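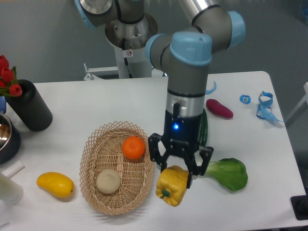 Putting the shopping away - can a machine do it yet?
Started by fennel_seed, June 8, 2020

fennel_seed wrote:
Right, quick one on my lunch break. My brother in law says in three years we'll all have an arm in the kitchen doing the chores. Sorting the veg, laying up, washing up, the lot. I say rubbish. Who's right? Asking people who work with the things, not people who've watched a video.

gantry_mick wrote:
You are. Next question.

No, ok. I look after two Landell arms on a packing line. Brilliant at the same box in the same place all day. Move the box over a bit and it stops and sulks till I come and sort it. A kitchen is nothing BUT boxes moved over a bit.

oddsocks wrote:
Depends what you mean by do it. Pepper into a basket, yes, seen that done plenty. Two fingers, close, lift, let go. An orange same, a mango same if the grip's set gentle. Whole weekly shop for five people off the floor in carrier bags with the dog in the way, no.

fennel_seed wrote:
So what's the hard bit? A pepper looks harder than a box to me, all lumps.

oddsocks wrote:
Pepper's quite kind really. Stiff enough, something to get hold of, doesn't mind much. Leafy stuff is the pain. Bok choy, grab it by the stalk and you're fine, grab the leaf and you've got a handful of torn leaf. And it has to know which end is which when it's lying any old way round. Bread rolls squash. Grapes, don't get me started.

gantry_mick wrote:
And when the pepper's lying up against the bok choy? Got to get one finger down between them. On our line we pay a person to make sure nothing touches anything before it gets to the arm. Which is the job.

BintaE wrote:
Bit more hopeful than Mick here. Binta Effiong, I do test work, mostly fruit and veg handling, so I'll declare that up front. We did 164 picks in April, mixed stuff on a table into a basket, things put down by hand a different way each time. 20 went wrong. Most of those were leaves or two things coming up together. Cucumber was boring, never a problem. Sweet potato rolled off twice.

That isn't a kitchen, I know. But a couple of years back I wouldn't have bet on half.

gantry_mick wrote:
20 out of 164 is one in eight on the floor!! If my lad did the shopping like that he'd be out the door. Our line gets a handful of stops in a shift and the manager still moans.

BintaE wrote:
On the floor is not what I said. Wrong mostly means it missed and had another go, or needed a nudge. And your line does one product. Not the same test.

gantry_mick wrote:
Needed a nudge = somebody stood there. My point exactly.

BintaE wrote:
Fair on the nudge. Not fair on the rest.

teasel wrote:
Can I ask a daft one, how long does it take. Our shop trialled a Rendach unit for restocking and it did work but you could of made a cup of tea between apples. Went back after a month.

BintaE wrote:
Slow, yes. Slower than you or me by a long way. We run ours slow on purpose with people near it so I can't give you a fair top speed.

oddsocks wrote:
Speed bothers me less at home tbh. If it takes all night while I'm asleep who cares. Dishwasher takes hours and no one's sending that back.

teasel wrote:
Noise though. And where's it go? Those arms aren't small and mine's a galley kitchen, there's barely room for the bin.

fennel_seed wrote:
Price? He reckons a thousand quid.

gantry_mick wrote:
Ha. The last invoice I had for a replacment gripper was £1176. Gripper. Just the fingers end, no arm, no camera, nobody to set it up. Tell him that.

oddsocks wrote:
Industrial prices though Mick. Batista do a cheaper one for teaching, lighter build. Wouldn't trust it with a full pan but it'll hold an orange.

gantry_mick wrote:
Great, a thing that holds an orange. I've got a bowl for that.

halfpint wrote:
I'd have one tomorrow. Bad hands, arthritis both sides, some mornings I can't get a pepper out of the bag let alone cut it. You're all comparing it with someone fit doing the job. Compare it with me on a Tuesday. One in eight wrong and slow as you like would still be a step up.

gantry_mick wrote:
Ok that's a decent point and I take it. Still think it's the wrong side of ten years for a home one.

BintaE wrote:
halfpint this is the bit I care about too. Not there yet for you to have on your own in the house, I won't pretend. Putting down is fairly good, picking up getting there. Cutting is miles off and I'd not want it near a knife. Anyone used the Trerkoda one? Supposed to be made for by the bed or at a table, fetching things to hand. Only seen the leaflet.

halfpint wrote:
Not heard of it, will have a look, ta

teasel wrote:
Our lot looked at it for the care side. Needs the things set out in the same spots. So somebody still sets them out.

oddsocks wrote:
Everything ends with somebody still sets them out

fennel_seed wrote:
Ta all. So: basket yes, kitchen no, leaves a nightmare, fingers cost more than he thinks the lot does. He'll be round Sunday and he'll still say three years. Back to work, am late

gantry_mick wrote:
Ask him who's wiping it down after it's had hold of a squashed tomato. Took me most of a morning last time, got in all the joints.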